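Mirneo Bench Kit

The Mirneo Bench Kit is a tabletop manipulation package sold by Trallolico for research groups and teaching labs. It combines two robot arms, a controller, a brown work mat and a boxed set of kitchen objects, so that buyers at different sites can run tasks on similar layouts. The kit went on sale in October and reached its current revision on 2022-01-24.

Hardware

Each arm ends in a black two-finger gripper and is mounted along one edge of the table. The arms can be run separately or together - the controller treats them as one system when a task calls for both. A status light near the gripper shows blue during operation. The controller ships with 50 stored motion templates, which users can copy and edit.

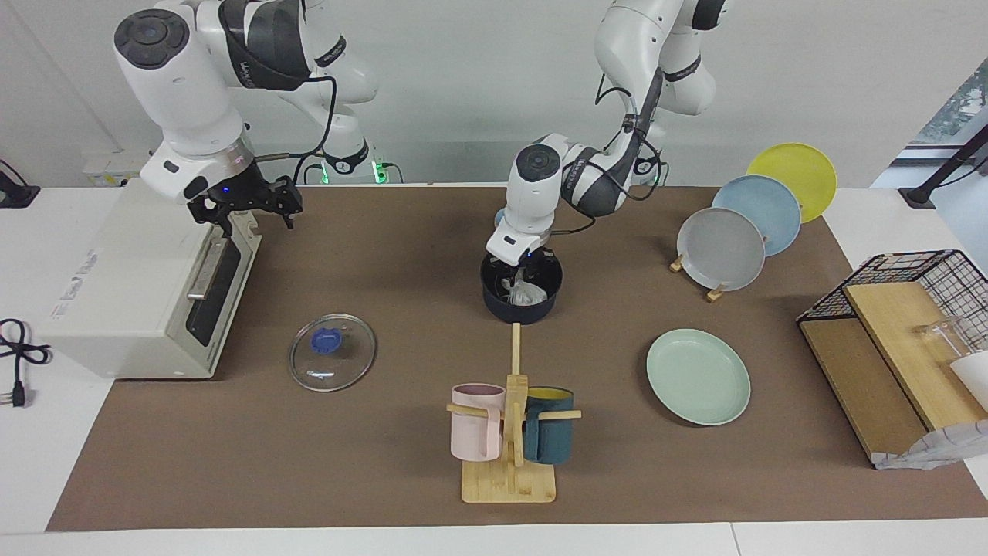 Power and data lines run outside the arm housings. This makes a damaged cable easy to replace, but the slack has to be checked before any task with large wrist rotation. Payload is limited to 725 grams per arm at full reach.

Object set

The standard set covers common household handling problems. It includes a toaster oven, a cooking pot, a glass lid, plates with wooden supports, and a mug tree with two mugs, one dark teal and one pale pink. Soft items such as bags are supplied by the user. Object positions are not fixed, and the manual suggests changing them between sessions. 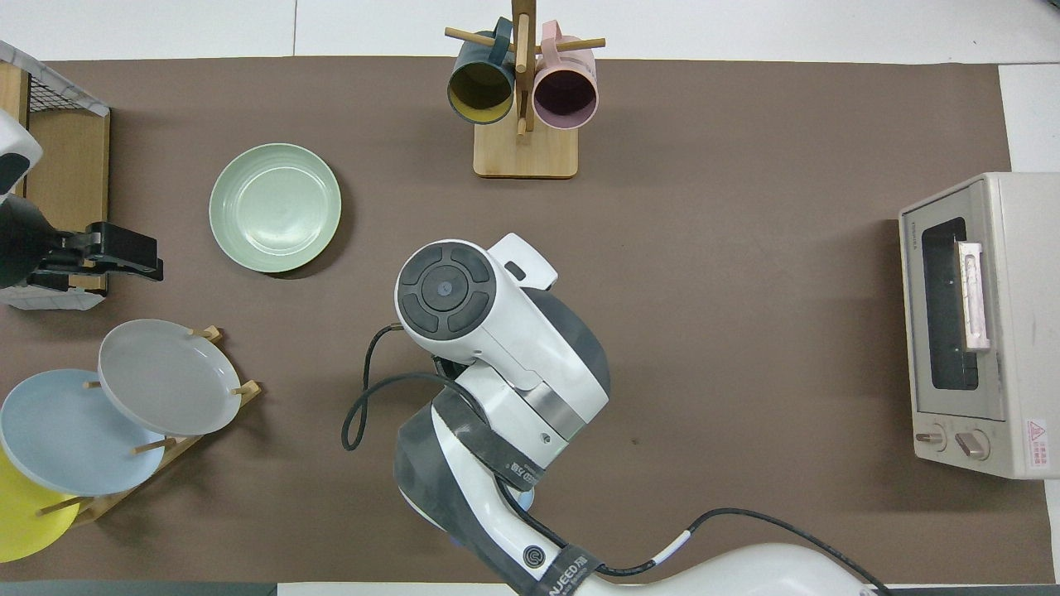 Replacement mugs and plates are sold singly through Grikeck, the regional distributor.

Evaluation

A review by Rhys Waaka of the Hamel test lab logged 1,243 grasp attempts over 5 days. Waaka rated rigid objects as the kit's strong point and reported weaker results with thin plastic, where the fingers often closed on a single fold. The review also criticized the manual for giving no procedure for recalibrating one arm alone.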